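3.2 Where people put their cups down

I should admit I came to this part of the study expecting the kitchens to be the interesting bit, and they weren't. The shared tables were! Across the nine offices we visited in Partington and Tirnen, people sent in 984 diary entries, and the word "table" kept turning up in places where I'd have bet on "desk" (I'd even named the coding category "desk habits", which I then had to change).

What I hadn't thought about was joins. Plenty of shared tables are two smaller ones shoved together, as in Figure 2, and our diarists treated the join as a sort of border.
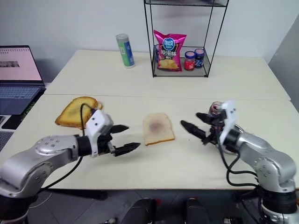

Figure 2. A white table made up of two panels, with the seam running across the middle.

One person at the Jilla site wrote that she'd never put her tea "over the line" when a colleague was sitting opposite, though she did it happily at lunch. I love that entry, and there were others much like it – mostly from the morning, before people had warmed up to each other. Whether the same holds for one-piece tables I can't say yet, as the Drorker diaries only started in September and I'm still coding them.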